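Keeping filament dry without spending a fortune
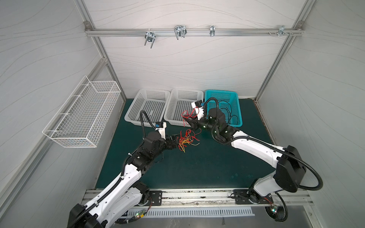

Photo: Olga Painemal

I've been printing in the garage at Ganport for a few winters now, and if I could go back and give myself one bit of advice it would be to sort out the filament storage before buying another nozzle, another build plate or another anything. I blamed the printer for months. Stringing, popping noises, a rough fuzzy surface on parts that used to come out lovely - it was damp filament the whole time.

Nylon is the worst for it, then TPU, then PETG. PLA is more forgiving but it goes brittle on you, and you find out when it snaps inside the feed tube at 2 am with most of a lampshade done (yes, I'm still cross about the lampshade).

What I use for storage is plain old cereal containers, the tall ones with the clip-down lid and a rubber seal. A standard spool drops straight in. Take one of your spools to the shop with you, though, as the wide cardboard ones don't fit every brand and I've had to return a set. In the bottom goes a little cloth bag of silica gel, the colour-changing sort. I buy the loose beads and sew my own bags out of worn-out pillowcases. Paper tea bags split. Ask me how long it took to get beads out from behind the workbench!

When the beads change colour they can be dried again. I spread mine on an old baking tray, never one I cook on, and give them a couple of hours in a low oven, stirring now and then. Check the packet for the temperature, because some types don't like much heat at all.

For a spool that's already soaked up moisture, a sealed tub won't fix it, you have to dry it properly. My mate Imtiaz Debnath swears by his food dehydrator with the trays cut out, and I came round to it after warping a whole spool of PLA in the kitchen oven. The dial said one thing and the oven did another. PLA gets 40 degrees overnight in ours and comes out fine. TPU and PETG want it warmer, so go by what's on the label.

A few other bits:

Poke the loose end through the hole in the side of the spool every single time. Let go of it once and you'll have a crossover knot waiting for you halfway through a print.

Write the month you opened it on masking tape and stick it on the spool, not the lid. Lids get swapped. I have one that says March and I no longer know which March.

Cheap little humidity gauges are good enough. Mine don't agree with each other, so I put them all in one tub for a day and wrote the difference on the back of each one.

Don't leave a spool on the printer between jobs in muggy weather. Brenda Olivares feeds hers straight out of the tub through a short bit of tube in the lid, and I'm pinching that idea next.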